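Good practice for running two small arms at one table

Most of the trouble people have with a pair of small desktop arms comes from the table and the habits of the people round it, and only a little of it comes from the software. These are the working rules we use at Vuvetti for sorting and pick-and-place jobs with two arms facing each other over a shared surface.

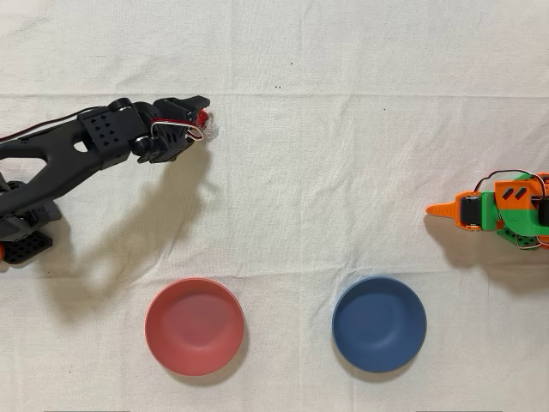
The rules are written for light arms with hobby-grade servos, the sort you can lift with one hand. They do not replace a proper risk assessment, and they are not enough for anything heavier. If your arm can bruise someone through a sleeve, stop reading and go to whoever handles machine safety at your site.

1. Setting up the table

Use a table that doesn't rock. Clamp each base to the table top and check the clamps at the start of every session, as vibration works them loose. Two clamps per base is the minimum. A base that shifts by the width of a pencil line will spoil every stored position you have.

Cover the work surface with one plain cloth in a single colour. White or pale grey is easiest to work with. Pull it straight before you begin and tape the edges underneath. Fold lines are acceptable. Ridges tall enough to catch a fingertip are not, and neither is a cloth that creeps when an arm drags something over it. If it has crept, stop the run, pull it back and start again from the home position.

Wash the cloth when it gets marked. Specks and stains matter more than you would think if you are using a camera to find small objects.

Leave a clear strip all the way round the outside of the table where nothing is kept. Mugs, phones and screwdrivers go on the shelf. We had a long argument about whether a laptop counts, and it does.

2. Dividing the space

Before either arm is powered, agree three zones and write them on the run sheet:

Left zone: only the left arm may enter.
Right zone: only the right arm may enter.
Shared zone: either arm may enter, one at a time.

Keep the shared zone as small as the task allows. For a bowl task, this normally means the strip of cloth where objects are picked up or handed over. Bowls should each sit where their own arm can reach them without crossing the middle. If the job calls for an arm to use both bowls, then both bowls are in the shared zone and have to be treated that way, even if it slows the work down.

One arm waits outside the shared zone until the other has left it completely. "Left it" means the whole arm, including the elbow and any cable loop. People tend to watch the fingertips and forget the wide part of the arm behind them.

Don't rely on the two arms being at different heights. It works until a servo sags.

3. Choosing and placing containers

Pick containers that are wide, shallow and round. A round bowl has no corner for a finger to jam in, and it doesn't matter if it has been turned. Use a different strong colour for each one and keep the same colours for the whole job. If red means wrapped items in the morning, red means wrapped items in the afternoon.

Matte bowls are better than shiny ones. Shiny rims throw highlights that a camera may read as an object.

Leave a gap between bowls at least as wide as an open gripper. Mark the position of each with a thin strip of dark tape so that anyone can put it back after it has been emptied. Start every run with the bowls empty and say so on the sheet. A stray item left over from the last run will be counted as a success that never happened.

4. Objects

Keep to light, soft or rounded things. Anything in a clear wrapper needs extra care. The wrapper crinkles, slides and catches the light, and a gripper can hold on to the plastic alone while the thing inside swings about. Approve wrapped objects one by one. Try each of them five times by hand control before it goes into an automatic run.

Not permitted on the table:

- glass
- open liquids
- blades, pins and loose screws
- batteries that are not fitted in something
- food that anyone means to eat afterwards

The last one is there for a reason and I won't go into it.

5. Cables

Most stoppages we log are cable stoppages. Run each cable along the top or the side of the link and fix it at every joint, leaving enough slack for the joint to travel its full range. To check the slack, switch the power off and move the arm slowly by hand from one end of its range to the other. The cable should never go tight and should never hang low enough to sweep the cloth.

Loose loops near the gripper are the worst kind, as they can snag an object or the other arm. Tie them back. Use soft ties, done up so that you can still turn them with a finger. Hard nylon ties pulled tight will cut through thin insulation in a month or two.

Look at the wires where they go into each servo. If you can see bare metal, the arm is out of use until it has been mended.

6. Printed parts

Printed brackets and fingers wear out, and they crack without much warning. Go over them before each session, and look hardest at screw holes, thin bridges and the root of each finger. A white line in coloured plastic is usually the start of a crack.

Replace fingers in pairs, even if only one looks worn. Print spares in the same material and note the batch. We prefer to build the two arms in different colours. It costs nothing, and when someone shouts "stop the orange one" there is no doubt which arm they mean. The same colour names go on the power switches, the cables and the run sheet.

Anything added to a gripper, such as a wire guard or a strip of rubber, changes its shape. Write it down and redo the reach check. An extra you forgot about will find the rim of a bowl sooner or later.

7. Limits

Set these before the first run and do not change them in the middle of a job.

Speed: start at the slowest setting the task can stand. Go up one step only after a full set of clean runs. A set is 100 runs for us. You may decide on fewer, but decide beforehand.

Grip force: use the lowest that holds the object through a full lift and turn. If you need more force for one awkward object, take that object out of the job.

Joint range: block off any movement the task doesn't need. An arm that never has to reach behind itself should not be able to.

Servo temperature: our cut-off is 54 degrees at the case. When an arm reaches it, park the arm, switch it off and wait. Don't fan it with the run sheet and carry on.

8. People

One person is in charge of the run. That person holds the stop button and does nothing else. They don't type, fetch things or answer the phone. If they have to leave, the run stops.

Nobody reaches over the cloth while either arm has power. If an object has rolled away, stop both arms first, wait for them to settle, say "hands in", and then reach. Say "hands out" before you restart. It feels silly for a day or so.

Stopping one arm is never enough. Both are wired to the same button, and it should be tested before the first run of each session. Bear in mind that a small arm often goes limp when the power is cut, so it may drop what it is holding, or drop onto the table itself. Know where it will land. If it would land in a bowl, move the bowl.

Tie back long hair, and take off lanyards and dangling sleeves. Visitors stay behind the line on the floor.

9. Records

Fill in the sheet as you go. Each line needs the run number, which arm, which object, where it was meant to end up, and where it did end up. Write "dropped", "missed", "wrong bowl" or "stopped by hand". Please don't write "nearly".

Keep the failed runs. Waltraud Weidemann, who drew up the first version of these rules when the tables were still at Heitmann, used to send back any sheet with 100 successes out of 100 and ask for the other pages.

If you change anything at all between runs, including the lamp, draw a line across the sheet and start a new block underneath. Lamps matter because the arms throw shadows over the cloth and the bowls, and the shadows move when the lamp does.

10. Closing down

Park both arms in their own zones. Power off at the wall. Empty the bowls and put them back on their marks. Let the servos cool before you cover anything. Note any part that needs replacing on the board by the door, with the arm's colour next to it.

Changes in this version

Section 5 now asks for soft ties. The tape marks in section 3 were added in May at the request of the Imen team. The Cistaton sheet layout can still be used so long as the "stopped by hand" column is filled in.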